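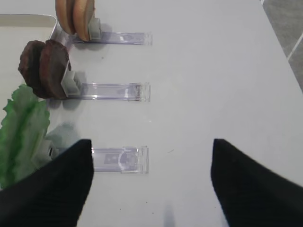
Back bedroom window streaming wet every morning, need to sort it before winter, any ideas? Single pane, north side, house is a rental on the Retthorpe side of town. Sill paint is bubbling and there's black spots starting in the corner behind the curtain. It's meant to be my work room. Moved all the paper stuff out already, box files went soft at the bottom. The white table's still in there, with the three clear holders on it and a few other things. Rest is piled on our bed. Husband thrilled.

What I've tried: wiping it down every morning with a towel (works till the next morning). Bowl of salt, useless. Bleach on the black spots, came back in under a month. Heat is on low in there most of the day. Door stays shut becuase of the cat.

Landlord's agent (Gwilliam) came round, looked at it for 2 minutes and said "lifestyle". We do dry laundry indoors but in the kitchen, other end of the house, with the fan on. Is it really us? And is it worth buying a dehumidifier or is that money down the drain. Can't drill or change anything permanent, it's in the lease.

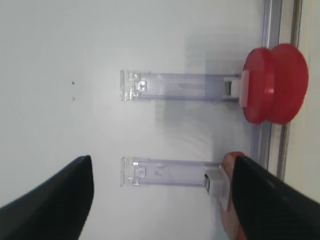 Clear bracket, faint lavender tint.

Edit as people asked: yes curtains are full length and go over the radiator. No, there's no vent in the window, just a latch. Moisture meter thing says 57 in the afternoon, haven't looked at it at night. Nobody sleeps in there.

Imogen Fairclough

Liviu Gavrilă

Open the window.

Paula Tănase

Had exactly this in our last place, one bad room and the rest of the house fine. Few things.

Curtains first, it's free. If they hang over the radiator all your heat goes up behind them against cold glass and the room itself stays chilly. Hem them up to the sill or just tuck them behind the radiator at night. Leave a gap at the top too so air can move.

Second, the shut door. I get it about the cat but a closed cool room in a warm house still gets the damp from everywhere else. It creeps in under the door, then hits the coldest thing in there, your window. So your kitchen laundry could be part of it even from the far end, sorry! Try a week with the laundry at a laundromat, or outside if the weather's ok, and see if the glass changes. Then you know, and you can tell Gwilliam you know.

57 in the afternoon isn't awful. Look at it first thing in the morning instead, before you wipe or open anything. Write it down every day with the outside temp. Agents hate a written list.

Dehumidifier: yes I think worth it. We got a secondhand Lumex, the mid size one, and ran it in the evenings with the door closed. Got the room down to 42 and the window was mostly dry by the second week, bit of fog at the bottom edge still on really cold mornings. It is noisy. Not sleep-next-to-it noisy but you wouldn't want it on during a call. Empty the tank before bed or it cuts out and beeps.

And don't bleach the black spots over and over, use a proper mold cleaner, let it sit, rinse, dry it completely. Window open and mask on. If the paint is bubbling the wood underneath is probably wet so don't paint over it yet, you'll just trap it in.

Window film is the other thing. The shrink kind, goes on with double sided tape and a hair dryer. No drilling. Does pull paint off when you remove it sometimes so test a corner. You have to put it on when the frame is bone dry or you get fog inside the plastic, ask me how I know.

Octavian Avram

Agree w/ most of the above but check outside before you spend anything. Go look when it's raining. Our place in Gedov had a gutter joint dripping right onto the sill, whole wall was wet, and we'd been blaming the shower for 3 years. Bubbling paint on the sill makes me think water coming in as well as condensation. If the putty's cracked or missing that should be on the landlord to fix, not lifestyle.

Put it in writing, email not phone. Photos of the sill and the gutter. Keep it short.

Imogen Fairclough

Thanks all. Went out in the rain last night with a flashlight and there IS a drip, not over the window exactly but close. Email sent. Curtains are tucked up behind the radiator as of this morning, will try the laundry thing next week. Looking at used Lumex ones, prices all over the place. 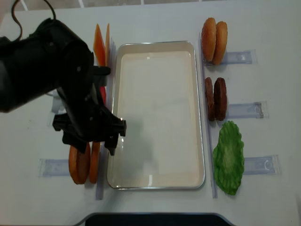
White tray, thin silver rim.

Paula, which mold cleaner did you use, spray or the gel? And did the film come off ok in spring or did you lose the paint?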